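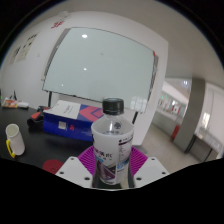 Unit 4: Public Water Supply in Growing Towns
Course reader pages 72 to 88

Before piped supply, most households in Stustville drew water from shared wells or bought it by the pail. The wells were shallow and often dug close to privies. When the town grew, the two systems began to mix underground, and outbreaks of typhoid followed the wet months.

The first waterworks opened in 1869. It took water from the Bruso River above the mills and moved it by steam pump to a reservoir on the hill. Gravity did the rest. Pressure was good near the center and poor at the edges, where the mains were narrow.

Terms to know
Intake — the point where raw water enters the system
Main — a large pipe that carries water under a street
Head — pressure expressed as a height of water
Slow sand filter — a bed of sand whose top layer of living matter traps and breaks down bacteria

Filtration came later than piping in many towns. Early engineers trusted a clean-looking source, and clear water can still carry disease. Chlorine was added to town supplies in the early twentieth century and cost very little compared with new filter beds.

Reading for next time: Sjögren, chapter 13, on who paid for the mains. Compare her account of water rates with the Fjeld case from Unit 3.

Short response due at the start of class, up to 204 words. Hand paper copies to Girish Bhatt.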